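Bander Blog > Robotics Club > Season notes

Sixty tries a session

The arm group is past the halfway point of the season, so I am writing down where we are before I forget which change came first.

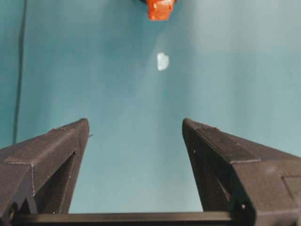

Wrist camera view with the fingers open. The orange object is at the top.

For anyone new to these posts, I help out with the robotics club at Bander in the evenings. The club has two groups this year. One builds a driving robot and gets most of the parents' attention. The other is the arm group, and it's the one I spend my time with. We have four students, one arm with a two-finger gripper, and a small camera at the wrist that sees more or less what the fingers see. The students named the arm Kaijage in the first week and the name stuck.

The goal is the Stastness meet, which has a pick and place event. Small objects are put down on a flat surface, the arm has to find them, pick them up and put them in a bin, and the judges time it. The objects are not announced ahead of time. The rules give a size range and say they can be any color. There is also a driver-controlled version of the event, but our students voted to enter the automatic one. I thought that was a hard choice for a first year and told them so. They kept it.

The first month was almost all software. We use Clultent to record what the camera sees along with the arm positions, and it took us a while to get the two to line up in time. The arm positions were showing up late compared to the pictures. In practice this meant the recording said the gripper was still in the air when the picture had it down at the table. Ignacio Medina, one of the older students, found the problem by tapping a finger of the gripper with a pencil and looking for the tap in both recordings. After that he wrote a check that runs at the start of every session. If the check fails, nobody is allowed to record. It has failed twice since, both times after someone moved a plug.

Then came the fingers. The pair that came with the arm were flat and wide, and they were fine for boxes and bad for anything with an odd shape. Shanti Upadhyay took over the finger design. Her first few pairs were too thin and bent at the base when they closed hard on something. The current ones are dark gray and taper to blunt, angled tips. The inner sides are cut back, which takes some plastic out, and there is a raised ridge on the outside face. You get a good look at the ridge on the right finger in the wrist camera view.

The blunt tips were an argument. Sharper tips get under thin things better. Blunt ones hold a chunky object without it turning. We tried both for a couple of sessions and the blunt ones dropped less, so the blunt ones are on the arm. Shanti still has the sharp pair in a bag with a label on it and says she will bring it to the meet anyway. I think that is reasonable. Swapping them takes a few minutes with a hex key, if you can find the hex key.

One thing I would tell another group is to look at the fingertips in the camera view before blaming the program. A bit of extra plastic at the edge of a tip is easy to miss when you look at the gripper from across the table, and the camera is so close that it shows up plainly. There is a dark fleck at the inner edge of the left tip that I only noticed when I was getting this post ready. I have put it on the list for next time. Sand, check that the tips still meet, record again.

The surface has been more trouble than the fingers. We settled on teal early on. The reasoning was that it's far from the colors of most of our practice objects, and it makes the dark fingers easy to pick out too. Both of those things have held up. What we did not think about enough was shine. The color runs from a deeper blue-green on the left of the view to a pale gray-green at the upper right, and there is a soft lighter band down the middle. To a person it's all one teal surface. To a program that has been told "teal is background" it is several different colors.

The bright white patch up near the orange object is a good case. It could be a small pale scrap sitting on the surface, or it could be a reflection. I have looked at it a lot and can't say which from one picture. The students can't either. If we can't tell, it isn't fair to expect the detector to, and the detector has been having a bad time with this sort of thing all season. On a bad evening it goes for every bright spot it finds. The arm goes down very carefully, closes on nothing, goes up, carries nothing to the bin and lets go of it. The timing on those runs is excellent.

We talked about three fixes. The first was a duller surface. The second was to move the lights. The third was to have the arm look twice, from two positions, and only trust a bright spot if it stays in the same place on the surface. A reflection should slide as the camera moves and a real object should stay put. Ignacio likes the third one because it will work on whatever surface they have at Stastness, and we don't get to bring our own. It costs time on each pick. We have not measured how much yet on a full run, only on single picks where it didn't seem like much.

I wanted to do the duller surface as well, just to get cleaner recordings. The students said that if we practice on an easy surface we will only be good at an easy surface. I lost that one.

A note on the cable. There is a thin dark cable down the left side of the camera view and it goes out of sight behind the left finger. We had a long discussion in November about whether cables in the view matter. Shanti's position was that anything that can move in the view will sooner or later be mistaken for something. My position was that it's thin and dark, our objects are neither, and we had bigger problems. What we do now is mask off a strip at the left edge before the detector runs. This means the arm can't see objects in that strip, so it has to turn a little to look there. Not elegant, but the mask was one line of code and rerouting cables is an evening.

How a session goes, for the parents who asked. We start at 6:30. Somebody runs the timing check. Somebody else sets out the objects, and that person is not allowed to be the one running the arm, so that the placement isn't made easy without meaning to. Then we do sixty tries. Each one is one object, one attempt, and a mark in the notebook for picked, dropped or missed. The recordings go into Clultent with the same number as the line in the notebook. Sixty takes most of the evening if nothing goes wrong, and we quit at 9 whether or not we are done.

We are at 633 recorded tries as of the last session. The number isn't a multiple of sixty, and several of you have asked me that already. Some sessions ended early and one set was thrown out when the notebook and the recordings didn't match. I made the students decide whether to fix the set by guessing or throw it out, and they threw it out. It was the right call and it hurt.

The notebook is paper. We tried a spreadsheet and people kept typing in the wrong row while also watching the arm. With paper the next empty line is the next empty line.

Results so far, in a general way. Blocky objects in strong colors are good. Orange is the best of all, and I suspect we have too many orange things in the practice box and the detector has gotten used to them. Pale objects are poor. Anything white is a coin toss, for the reasons above. Objects near the edge of where the arm can reach are picked up fine but often get dropped on the way to the bin, and I don't know why yet. Ignacio thinks the wrist is turning too fast. Shanti thinks the grip is uneven when the arm is stretched out. They each wrote down a prediction before we test it, and both predictions are folded up inside the back cover of the notebook.

Next up is the double look, then the dropping problem, then a full timed practice with objects brought in by the driving group. They have been asked to pick things we haven't used. One of them has already promised something awful.

We also still need to find out what the table at Stastness is made of. I have written to ask. Last year's write-up only says "standard table," and I don't know what that is. If you were there and remember whether it was shiny, please leave a comment.

If your kid is in the arm group, pickup is at the side door, and please don't text them at 8:45 to say you are early. They leave in the middle of a try and then the notebook has a hole in it.

Recent posts
Getting Clultent to agree with the arm
Bent fingers, and what we changed
Why the driving group has all the good screwdrivers
Club night schedule for December
What to bring to your first session

Contact | Bander Robotics Club notes | All rights reserved | Back to top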